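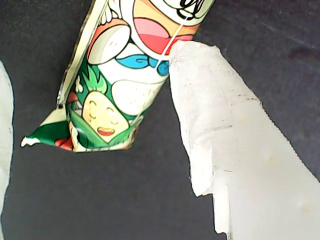 Who actually picked the member for a small borough in the 1620s?

Usually a local landowner or his steward, with the mayor and a handful of freemen going along with it.

That was the gist of Omar Hourani's talk to our history group on 2/24/25, and what a good turnout. Quick notes for those who missed it, typed in a rush.

Omar has spent two winters on one very minor MP. Younger son, bit of law training, sat once, said nothing we can find. Got the seat through his wife's uncle. Family paid the election dinner - 10 shillings on beer alone, which the corporation later tried to claim back. Cheeky.

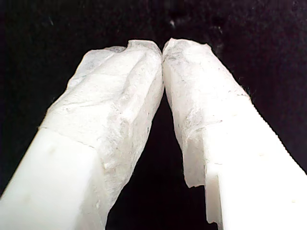

The marriage is the intresting part. Her portion was £500, paid in dribs and drabs, and the last of it was still being argued over in Chancery 35 years on. Both sides dead by then. Omar reckons the lawsuit papers tell us more about the borough than the official minutes do, becuase witnesses gossip and clerks don't.

Nigel Birkett asked about the second seat. Went to an outsider, a courtier's secretary who probably never visited. Bit of grumbling in the town book, then silence.

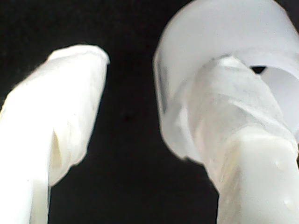 Handout with the family tree is at the desk, ask for the corrected one - first version has the grandmother married to her own son. Sorry about that.

Next up is Akihiko Arai in August, on reading wills and inventories. Bring a pencil, no pens near the originals please. Tea after, gold coin.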